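Porridge in the evening

29/06/2024

When I moved to Urnley, I did not know that people here eat porridge only in the morning. In my family it was an evening meal. My grandmother cooked it when the rain came, with salt and a little butter, and we ate it slowly with the radio on. So in my first December in this town I did the same, and my neighbor from upstairs asked me if I was sick.

I was not sick. I was only hungry, and a bit homesick too. Since then I have cooked porridge for dinner maybe two times every week, and I want to write down how I do it, because my cousins keep asking me and I always forget to answer.

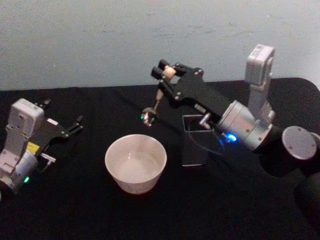
The oats are the first question. I buy the coarse ones from Purum, in the big paper bag of 800 grams, and I keep them in a tin with a tight lid. The fine oats are quicker, but they become glue if you answer the phone. For serving I like a white round bowl with a wide open rim, because the porridge cools faster at the sides and you can begin to eat there while the middle is still too hot. My grandmother used deep cups, and all of us burned our tongues. I think she did not believe in waiting.

For one person I take one small cup of oats and three of water. I put them in the pot cold, together with the salt. Many recipes tell you to add the salt at the end, and I have tried this, but then the taste stays on the outside and the oats are sweet and dull inside. After it starts to boil I turn the heat very low and stir for 18 minutes. Yes, it is long. I use this time to read the mail or to practice my irregular verbs, which are still not good after all these years.

Butter goes on top, never in the pot. On some evenings I add a fried onion, and if there is old cheese in the fridge I grate it over everything. My upstairs neighbor tasted this version in spring. She said it was "interesting" — I have learned what this word means here — but she finished the portion and later she asked which cheese it was.

I must also say something about the pot. For years I had a thin one from the Grarkex shop near the station, and every time there was a brown layer on the bottom which I had to leave in water overnight. Now I have a heavy Sjögren pot from a flea market. It cost me 67, and I was ashamed of the price for a whole month. But the porridge does not stick, and I wash it in one minute, so I have forgiven myself.

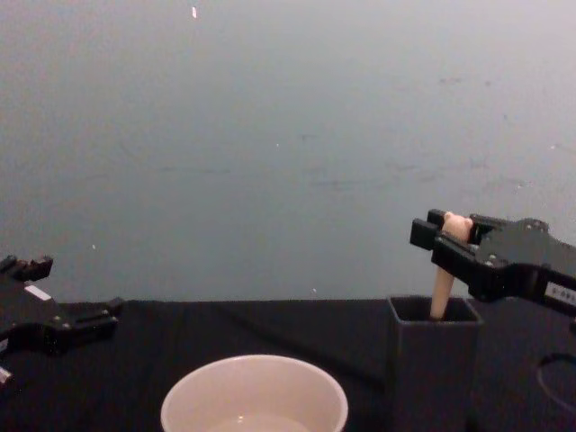
What to do with the rest

If you cooked too much, do not throw it away. Spread the porridge on a flat plate while it is warm, as thick as a finger, and cover it. The next day it is firm and you can cut it in slices. Fry them in butter on both sides until they have a dark edge, and do not move them too early or they break.

I eat the slices with a spoon of sour jam. My mother prefers them with pickled cucumber, and we have discussed this on the phone more often than we have discussed politics. She is coming to visit me in August, so I will have to buy cucumbers.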